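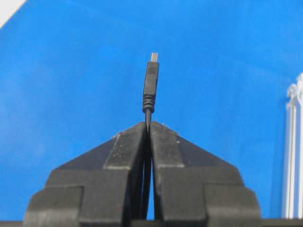
Checking the fingers on a cable-tie cell

The Zendton manual says to realign the jaws every 40 hours. I doubt the number means much. Check them at the start of each shift and go by what you find.

1. Close one gripper on a cable, plug end up. If the plug leans away from upright, loosen the finger screws and start over.

2. Brush the dust off both fingers. Kurelex sells a cleaner for this. A dry paintbrush does me fine.

3. Bring the second gripper in and try a tie at low speed — 15 per cent, whatever the brochure promises.

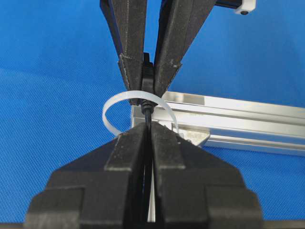

Tie looped below the connector, grippers tip to tip.

4. Run it 5 times. One good tie proves very little.

5. Look over the fingertip and its tape, then the wrist screws.
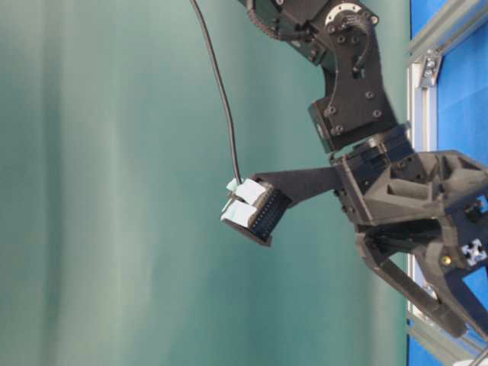 Posted by Zosico Workshop Notes | November 22, 2018

Retape any edge that has lifted. I'm not convinced the colour or brand of tape matters.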